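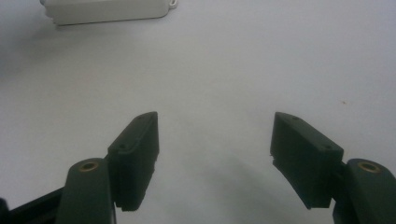
Someone from the Wilport end of the list wrote on 17 April 2019:

> Has anyone done the Besadell river tour lately? Two of us are
> thinking of going in November and the website is hopeless. It
> says "half day" in one spot and six hours in another. We like a
> drop of cider but we're not big drinkers, and my knees aren't
> what they were. Is there much walking? And is lunch included
> or do you pay at the pub?

Hi all,

I can help with this one, we went with my sister for her birthday and I've been boring people about it ever since!

It's six hours if you count the ferry over from Kukport and back, and a bit over four if you get yourself to Besadell and meet them at the wharf. We drove, which I'd do again (the early ferry is very early and there's no coffee on it). Parking behind the rowing club is free, but go past the first gate, that one's for members.

You start with the orchard, then the smokehouse, then a long slow stretch on the boat with cheese. I'm not normally a smoked fish person and I came home with two whole trout and a jar of something with mustard seeds in it. The cider is poured in small glasses and you can ask for the apple juice instead. My sister did that for half of them and they didn't make a fuss.

Walking: the orchard is the only hilly bit. There are 40 steps up to the old packing shed, with a good rail, and you can skip the shed and sit under the trees with your glass until the others come down. I'd wear proper shoes, the grass was soggy.

Lunch is at Avcı, the Turkish place on the main street, and it's in the price. Go easy on the bread. I didn't, and then the lamb turned up, and then the eggplant, and I was in no state to enjoy dessert, though I managed it. Drinks at lunch are extra.
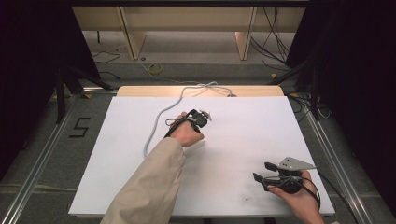

Do you need to book far ahead? For weekends I would, as the boat only holds 21 and a birthday crowd can fill it. Midweek you'd probably get on with a few days' notice.

We paid $50 deposit each and the rest on the day, by card. They moved our date once when I mucked up my roster and didn't charge for it, but I did ring rather than email. Emails seem to sit there for a week.

One more thing, take a jumper even if it's warm in town. The wind on the river goes straight through you, and the blankets on the boat went to whoever sat down first. Also a cool bag if you have any thought of buying fish, the drive home smelled tremendous.

If you do go, let me know whether they still have the plum cider. I only bought one bottle, like a fool.

Cheers from a drizzly Wilport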